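Drawers, hooks and my mother-in-law's honey cake

I've been putting off writing about the kitchen because I kept thinking I'd wait until it was finished, and it's November now and it isn't finished, so I'm writing about it anyway.

For anyone new, we moved into the flat in spring. The kitchen came with it and it's tiny. There are 60 centimetres of worktop between the sink and the cooker and that's your lot. In the old place I had a whole dresser for baking things (I miss that dresser more than I miss the garden) and I baked most weekends. Here I went five months without making so much as a scone.

What got me going again was Eglė Venckus, who I met at the Friday language exchange and who makes a honey cake with 7 layers. Seven! You roll each one out thin as a beer mat, bake it for a few minutes, then stack the lot up with soured cream and leave it overnight. She wrote the recipe on the back of a bus timetable and I couldn't very well say I didn't have the space, she lives in a studio with two rings and an oven the size of a shoebox.

So I had a clear-out. Everything came out of the drawers and went on the bed. I own 400 cupcake cases, apparently, and I don't even like cupcakes. I had three fish slices. I had the fondant smoother from my sister's wedding cake, which has been through two house moves in its original packet. Most of it went to the charity shop and the cases went to Clémence Brunet for the school fair, and she was thrilled, or said she was.

My rule now is that the drawers are for things I use every week and anything else has to hang up or go. Dean next door thinks hanging things up is just untidiness at eye level. He may be right, but I can find my whisk. 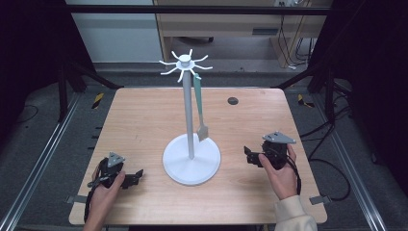 A mug tree makes a decent home for a pastry brush. Plenty of hooks going spare.

The honey cake, then. First go, I rolled the layers too thick and it came out like a stack of roof tiles. Second go I halved the flour by mistake and we won't discuss it. The third one was lovely, a bit lopsided, and I took it to my mother-in-law's, where she ate two slices and told me hers has a squeeze of lemon in the cream. She has never once made a honey cake in the 20 years I've known her. I put the lemon in last time and annoyingly it's better.

Still to do: a shelf over the fridge, something about the light by the cooker, and a lid for the flour tin, which has been a dinner plate since August. If anybody knows where to get a rolling pin without handles, the long thin sort, leave me a comment. Eglė got hers from her gran and she isn't parting with it.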